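Search this diary Enter keywords Go

August, a little after six in the morning

I woke before the birds again and gave up on sleep, so I took my coffee out to the back step and thought about sourdough, as I seem to do every waking hour lately. The starter has been with me for 11 years now (I worked it out last night while I was brushing my teeth) and in all that time I have never once been without it for more than a week. This summer it has been sulking. It rises beautifully until lunch and then sinks back down with a gray puddle on top, and the bread I get from it is sour enough to make your ears move.

I blame the heat. The kitchen was already warm when I came down, and by the middle of the afternoon it is no place for dough or people. My mother used to set her bowl on the cellar stairs in August, third step from the bottom, with a plate over it, and I never thought to ask her why the third step and not the second. I have no cellar, so I have been moving the jar from the pantry floor to the bathroom to the hall closet, like somebody with a houseguest and not enough beds.

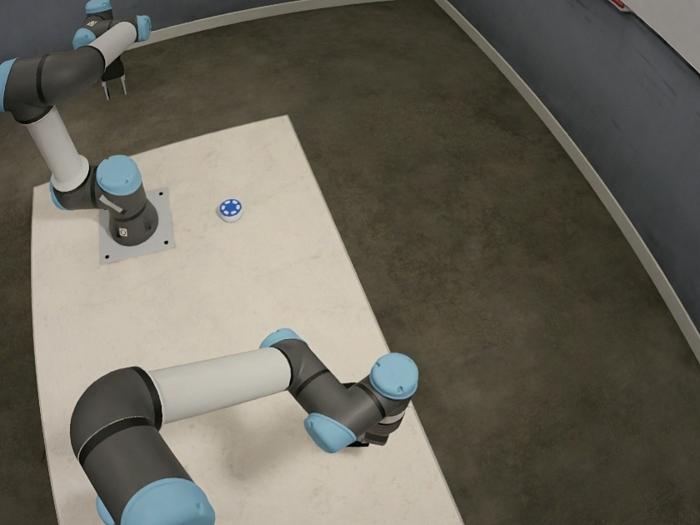
Anyway, yesterday I decided to start over with the flour. I had been buying the Scanlon bread flour because it was what the store had, and it's perfectly good flour, but I missed the rye I used to get when we lived out by the mill at Drolotness. So I drove all the way out there, with the windows down and the radio fading in and out, and do you know, the same bell is still on the door! They had rye in the small sacks and the large, and I came home with a large one, which is foolish for a woman who bakes twice a week, but it smelled so good that I couldn't help myself.

I fed the starter when I got in. I threw most of it away first (it still hurts me to do it, even now) and kept back a spoonful, and gave it rye and cool water, 300 grams altogether, far more than it needs. Then I washed the big yellow bowl and sat down and read my old baking notebook from cover to cover. What a mess it is. Half the pages are stuck together, and there's a whole winter where I wrote down nothing but the weather and the word "flat." There is one loaf from our second year at Drolotness with three stars beside it and no recipe at all. I remember eating it. I remember we had it with plum jam, standing up, before the supper was ready. I would give a good deal to know what I did.

Cyril Dawber telephoned in the evening and I told him all this at far too great a length. He is baking for the Tandetari supper again and wanted to know if I would do the rolls. I said yes before I had thought about it. I always do. Last year it was so hot in that hall that the butter ran off the plates, and I swore on the way home that somebody else could have a turn, and here I am with a new sack of rye and rolls to make.

I asked him what he does with his own starter in this weather, and I copied down as much of his answer as I could while he was still talking.

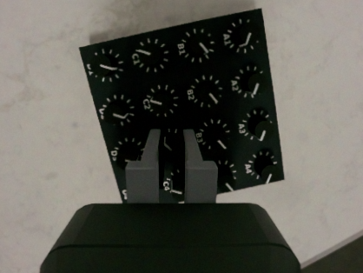 Cyril told me I was feeding it too late and too little, and that in August he feeds his twice a day, early and again at bedtime, and makes it so stiff he can roll it into a ball. "Thick as pie dough," he said. He also said to quit carrying it around the house, that it would be happier in one place, even a warm one, than in four different ones. Then he went on for quite some time about salt, and I lost the thread of it and had to say yes and no where it seemed right.

So this morning I have made it stiff. It looks like a lump of putty in the bottom of the jar and I can't say I like it much, but I have put it on the pantry floor and there it stays. I still have to find the roll recipe, the one with the potato water that Yvonne Hollis wrote out for me on the back of a seed packet. It was in the notebook once. It may be in the drawer with the string, or I may have lent it out, and if I have I will need to call her before she leaves for Prunder and ask for it all over again.

Coffee's gone cold. I'll look in the drawer first.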